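The play-by-play man for the Haugen minor league hockey club has called 1248 games and says he remembers the bus rides better than the goals. He retires in August, which he finds funny, given that hockey doesn't have an August.

"I told them I'd stay through the season," he says. "They printed the wrong month on the letter and I liked it, so I kept it."

He started at a 1000-watt station in Tarnent, reading farm prices between periods. The booth was a plank over the penalty box. "You learn to be fair to a guy when he can spit on your shoes." 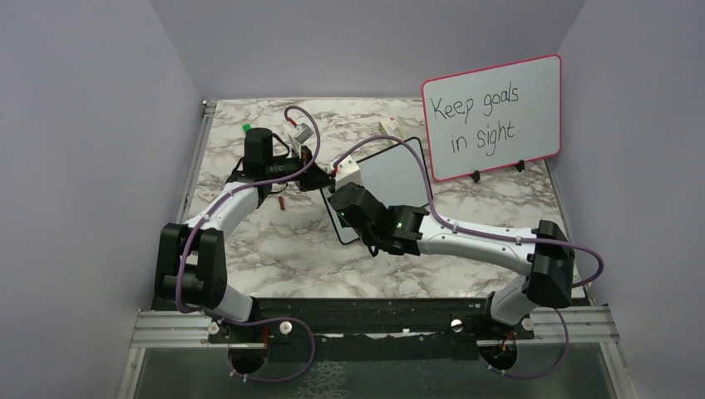

The move to Haugen came with a real booth and a space heater, and he has complaints about both. He has bigger complaints about the way games are called now. "There's a stat for everything. I had a kid next to me last winter give me a goalie's save rate on shots after a line change. The puck was in the net by then."

He did one year of television in Cendska and didn't care for it. "They wanted me to wear makeup and talk less. I could live with the makeup." 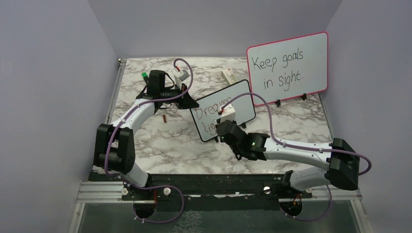

Two arms over the marble tabletop.

Ask about the best game he ever called and he picks a 7-6 loss at Skadden, with 74 people in the building and a blizzard outside. "The power went out twice. I kept talking. My wife said it was the clearest she'd ever heard me."
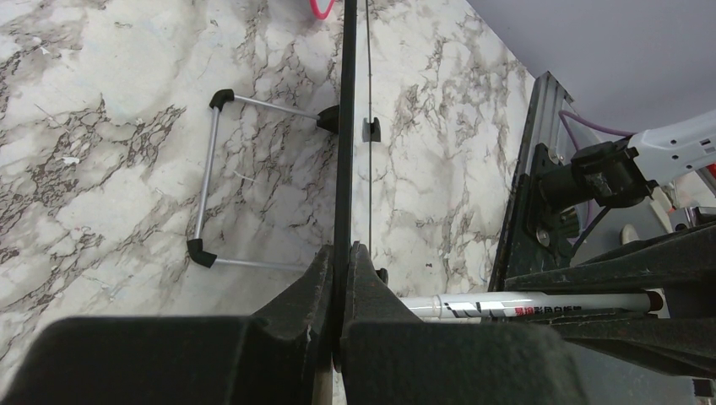

Close-up of the black strip.

He has no plans for a book, a podcast or a farewell tour. He may go to a game - as a fan, in a seat, with a hot dog. "I'll be unbearable," he says. "Pity whoever's in front of me."

Comments (3)

rinkrat660: Grew up on this voice. The Skadden game was 7-5 though, I was there.

bluelinebev: It was 7-6. I was there too and I had the scoresheet.

oldbarn: Getting to be a lot more than 74 of you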